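Can It Do Chores Yet? The Padlock Edition

21 Oct 2024

I keep a list on my fridge called "things I would hand over tomorrow." It has grown a lot since I started it in August. Folding fitted sheets is on there, and descaling the kettle, and matching lids to containers, and (from my work life) the lockout bin. If you have never worked on a shop floor: whenever somebody services a machine, they hang a padlock on the power switch so it can't be started up while their hands are inside. Good rule, I love that rule. But at the end of the shift all those locks land in one bin, mixed up with the ordinary ones from the lockers and the tool cages, and some poor soul has to sort them. At the Skudthorpe plant, where I spent four years, we had 198 lockout padlocks and I was very often the poor soul.

So you can guess how I felt when I got to see a pair of arms having a go at padlocks! I went in expecting to be bored within ten minutes and stayed the whole afternoon.
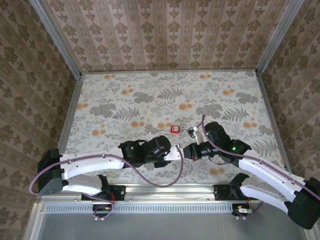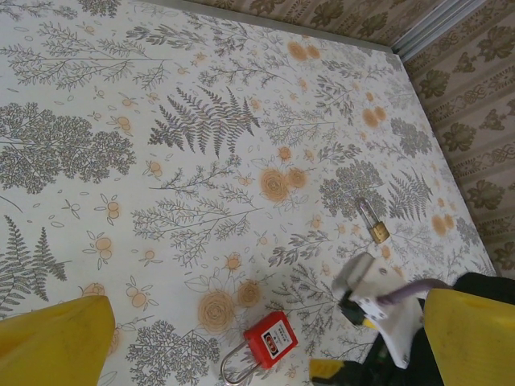
Two arms over the flowered tabletop, then the closer view with the red safety lock and the little brass one.

First, why padlocks are mean. They are small and heavy for their size, and the shackle gives you a loop that looks like a handle but sits at a different angle every time. The body is slick. A person just grabs one without thinking, usually while talking about lunch. For a gripper with two fingers, every one of those is a decision: body or shackle, from the top or from the side, and how hard to squeeze. And then there's the next step, which is the one I care about. Picking up a lock saves me nothing. Putting it back on the right hook, shackle through, label facing out — that's the chore.

I also loved the busy print underneath. My kitchen table has a cloth nearly as loud, and I lose my own keys on it twice a week. If a machine is ever going to help out in a real house it has to cope with ferns and roses and whatever else your aunt gave you. Plain gray benches are for catalogs.

Now for the part where I try to be fair. I've been keeping notes on every chore I've watched machines attempt, on video and in person, and I'm up to 164 entries. The ones I would call "ready, please bring it to my house" are still mostly the boring ones we already have. Dishwasher. Dryer. The round vacuum, which at my place is a Mimel and gets stuck under the radiator more often than I'd like (I still adore it). Arms are a different animal. They can do an amazing range of things, slowly, one at a time, with somebody keeping an eye on them.

But slow doesn't bother me as much as it used to! I timed myself emptying the dishwasher last week and it took 72 seconds for the top rack alone, which felt like nothing. If an arm needed half an hour for the same job while I was out walking the dog, would I care? I would not. Same with the lockout bin. Nobody needs those locks until the next morning. Give it all night.

What I'd want before I handed over the bin is dull stuff. It has to tell a red safety lock from a brass locker one every single time, because hanging an ordinary lock on the safety board is the kind of mistake that gets people hurt. It has to notice when it has dropped one. And it has to stop and ask when two shackles are hooked together, which in our bin was constantly.

My guess is the shop floor gets there before the kitchen does. The locks don't change, the board doesn't change, and the dog isn't allowed in.

Next on my list is laundry, and I have a lot of opinions about socks. If you've seen a machine pair socks properly, dark ones, in bad light, please leave me a link in the comments.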